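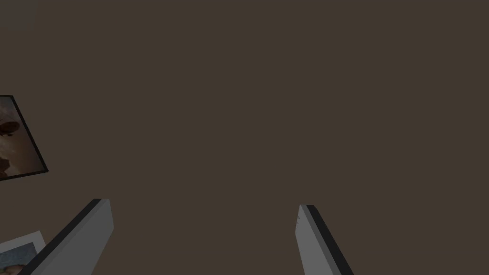

*Gudrun Hamann and Bastian Kasten*
*Project report, submitted 09/10/2022. Supervisor: Britta Wendt*

## 1. Background

The Horkgate project trains a simulated arm to pick up flat photo cards from a work surface, using only the view from a camera mounted at the wrist. The baseline policy was built by last year's group and is described in their report. It takes a single wrist image and the joint state and returns a short sequence of motion commands.

The baseline works well when a card is well inside the view at the start of an episode. It works poorly when a card is only partly in view, and very poorly when the camera is turned away from the surface. In the last case the policy still issues grasp motions, often closing the fingers on nothing. We wanted to know whether a small classifier, run before the policy, could catch these cases and hand control to a scripted search motion.

## 2. Data

We used the Bomik demonstration set, which holds 1,282 recorded episodes. All were rendered in the same simulator with the same gripper model. Of these, 479 contain at least one segment in which no card can be seen from the wrist. We had expected fewer. Most of the segments occur during the approach, when the operator swings the arm wide and the wrist camera sweeps over walls and fittings.

Each image was given one of three labels:

- **clear**: at least one card fully in view
- **partial**: one or more cards in view, none of them complete
- **none**: no card in view

Labels were computed from the simulator state and then checked by hand at the transitions. The automatic rule projects the four corners of each card into the image and tests them against the image bounds. It ignores occlusion, so a card lying under a finger can be labeled clear when part of it is hidden. We corrected such cases where we found them but did not search the full set.
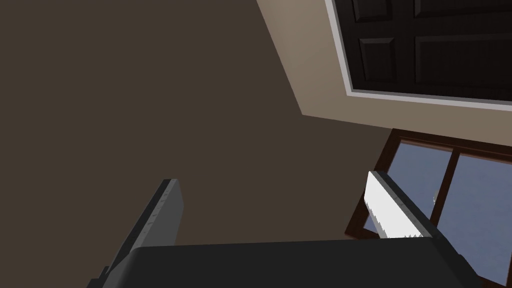

The class balance is uneven. Clear images dominate, and none images come in long runs that look nearly alike. To limit this we thinned each run before training, keeping an image only when the wrist had rotated by a set amount from the last one kept. Episodes were split before thinning so that no run was shared between training and test data.

## 3. Method

The classifier is a small convolutional network with its own weights. We first tried to reuse the image encoder of the policy, but its features separated partial from none badly. Our reading is that the policy had seen almost no useful training signal in those images, as the demonstrated motions there vary widely between operators.

The gate works as follows. If the label is clear, the policy runs unchanged. If it is partial, the arm makes a short sideways correction toward the image border where the card is located, and the label is computed again. If it is none, the arm returns to a fixed pose above the work surface and starts a raster search. Labels are computed at 15 Hz and smoothed with a majority vote over five images. Without smoothing, the controller switched back and forth near the border between partial and none.

One problem took up much of February. The fingers are always in view, and the pale inner face of a finger was at times classified as the edge of a white-bordered card. Masking the fingers removed the error but also hid cards lying next to them. We dropped the mask and added training images with the fingers open at different widths and no card present.
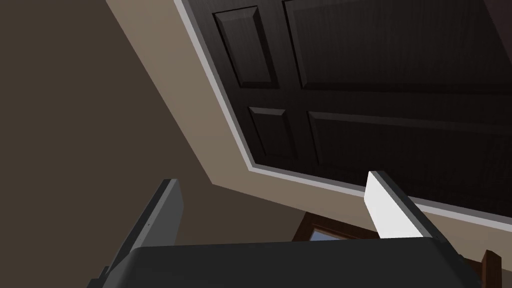
**Gudrun Hamann**
Student researcher, simulation and evaluation

## 4. Evaluation

We ran 200 test episodes with the baseline and repeated them with the gate enabled, using identical start poses and card layouts. Start poses were drawn from three groups matching the labels above. An episode counted as a success if a card was lifted clear of the surface and held until the time limit.

For clear starts the two systems performed the same, apart from a few episodes in which the gate triggered a needless correction. The largest gain was in the none group, where the baseline rarely recovered. Partial starts improved less. The remaining failures there were mostly cards near the limit of the arm's reach, where the sideways correction could not be completed.

The gate adds time. A raster search from the fixed pose is slow, and in several episodes the card was found but the limit expired before the grasp.

## 5. Limitations

All results come from one simulated room with flat, even lighting. The doors, walls and window do not change between episodes, and the classifier may have learned them as cues for the none label. Tõnu Mockus suggested testing this by swapping the wall materials at render time. We prepared the materials but did not complete the runs.

We also did not compare against a policy with memory of earlier images, which might not need a gate at all. The Jinero code base supports this and would be the natural starting point for the next group.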